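I own too many long-sleeved T-shirts, and for years they lived in a heap that slid off the shelf every time I wanted the one at the bottom. Then Ximena Riquelme, who ran a shop in Olden and folded for a living, gave me a Friday evening of her time.

Start flat, she said. Face up, collar at the top, the body smoothed with your palms before you even think about the sleeves. 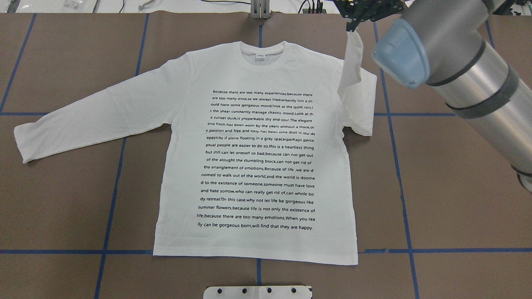 I always rushed the sleeves – I'd fling them in and hope! Ximena does one at a time, straight across the body and then down, so the cuff doesn't make a lump.

The hem is her other thing. She runs a finger along the stitching and flattens any corner that wants to turn up.
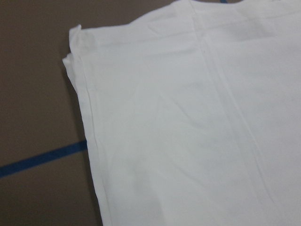
My first pile took 30 minutes and leaned badly. I've got quicker, and the shelf (so far) is holding.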